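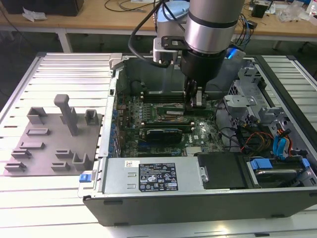

Gukon Desktop Parts Set
README, version 2 (6/29/25)

Contents of this folder

Gukon is a record of used desktop computers taken apart and put back together on a bench. It covers tower machines lying on their side with the side panel off. The parts we care about are memory modules, expansion cards, drives, power supplies, heatsinks and the loose cables between them. There are 2,638 entries in the current version. The first version, released in May, had 2,535.

Each entry is one picture plus one row in parts.csv. The row says which parts are present, which step of the work the entry belongs to, and who checked it. Rows without a checker's initials were dropped before release.

Files

parts.csv: one row per entry, comma separated, UTF-8
steps.csv: the list of 11 step names and their short codes
pictures/: the pictures, in subfolders by machine
glossary.txt: the part names we use and the ones we avoid
changes.txt: what moved between versions

Columns in parts.csv

entry: number, never reused
machine: letter and number written on masking tape on the case
step: code from steps.csv
memory: seated, partly seated, removed, not visible
card: seated, removed, not visible
drive: in carrier, out of carrier, removed, not visible
power_supply: in place, removed
cables: tidy, loose, crossing the board
checked_by: initials
note: free text, often empty

"Not visible" and "removed" are different values and should stay that way if you merge columns. A drive under a metal cage can be present and still not show. In version 1 we marked a number of those as removed, which was wrong. Wian Naidoo went back over them and the fixes are listed in changes.txt.

"Partly seated" is only used when one end of the module is clearly higher than the other. If the checker could not tell, the value is "seated" and the note says "unsure." There was a long argument over this. Anyone who needs a stricter reading should filter on the note.

The machines

All of the towers came from Nyarko, a reseller that clears out office equipment. They are ordinary business desktops, several years old. Cases are steel or steel and plastic. Many have Dell boards, and the logo is sometimes readable next to the card slots. We did not record model numbers and do not plan to.

Condition varies. Some machines came with every part in place, and others were missing memory or a drive when they reached us. Parts were moved between machines during the work, so do not treat the machine letter as a guarantee that the same power supply or card appears all the way through. The drive carriers are the worst for this. The ones with blue latches fit more than one of the cases and ended up wherever they were handy.

Dust was blown out before the first step. Thermal paste was wiped off any heatsink that had been lifted. Drives were erased by Nyarko before delivery, and none was powered on during the project.

The bench

Work was done on a slotted aluminum table. The case lies flat with the open side up. Screws go in a magnetic dish and loose memory goes in an antistatic tray at the back. Ayuba Aidoo set up the bench and wrote the order of steps, which is the usual one: unplug the internal cables, take out the memory, take out the card, slide out the drives, then remove the power supply. Putting things back follows the same list from the bottom up.

Some machines do not allow that order. On a few of the smaller cases the drive cage swings over the memory slots and has to come up first. Those entries have "cage first" in the note.

Part names

We had trouble with words early on, so here is what we settled on. The full list is in glossary.txt.

memory module: use this and not stick, DIMM or chip
card: anything in an expansion slot, with graphics cards marked in the note
carrier: the plastic frame that clips around a drive
cage: the metal housing the carrier slides into
latch: the colored plastic tab on a carrier, or the tab at the end of a memory slot
heatsink: the finned metal block, with or without a fan

"Latch" covers two things, which has confused people. Selorm Ackah suggested "slot clip" for the memory one and it will probably change in version 3.

Checking

Yaa Ofori and Wumpini Issahaku checked the rows. Each took half, then they swapped a portion and compared. Most disagreements were in the cables column. "Tidy" and "loose" are matters of opinion and we would not lean on them much. The power supply column had almost no disagreements.

Known problems

Labels on power supplies are readable in places. The glossary does not cover them and we did not transcribe any.
Metal glare hides the ends of some memory slots.
Steps 4 and 5 are uneven, because several machines had no second drive to remove.
Two machines share the letter K. They are K1 and K1b in the file.
The note column has spelling mistakes that we have left alone.

Planned

Version 3 should bring the total to roughly 3,000 entries. Most of the new ones will be reassembly steps, which are thin right now. Grenex has offered a batch of small form factor machines and we would like to add those as a separate folder.

Use and credit

Free to use for teaching, repair guides and research. Please credit the Imevance bench group and give the version number. Corrections are welcome. Send the entry number, the column, and the value you think it should be. Please do not send edited copies of parts.csv, as we can't merge them.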